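Frequently Asked Questions: Commissions and Repairs
Posted 3/15/19 by the Skisik Silver Workshop

What may be commissioned?
The workshop accepts orders for rings, christening cups, spoons and small boxes. All pieces are made by hand in Tronbridge. The Lirby range of flatware is made to a fixed pattern and can only be altered in length.

How long does a commission take?
Most orders are completed within 12 weeks of the approved drawing. Orders received after the end of April may take longer - customers will be told the revised date in writing.

Is there a minimum charge?
Yes. The minimum for a new piece is $200, excluding engraving. A deposit is required on any order above $1,000. 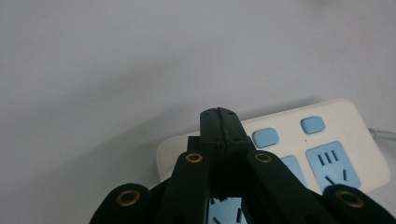 Can older pieces be repaired?
Repairs are accepted on any solid silver item. Plated items are considered individually. Pieces from the discontinued Fikre series should be sent with their original card, where it survives, as the solder used varied from year to year.

Will a repair remove the hallmark?
Every effort is made to preserve marks. If a mark lies within the area to be worked, the customer's written consent is obtained first.

How should items be sent?
Wrap each piece in acid-free tissue and use insured mail. Newspaper should not be used - the ink can stain silver. Please quote form 844 on the outside of the parcel.

Comments (3)

silverspoons: Does the deposit apply to repairs too?

Skisik Silver Workshop: It does not. Repairs are invoiced on completion.

marlow_k: Sent in my grandmother's sugar tongs with no card. They took them anyway, very pleased.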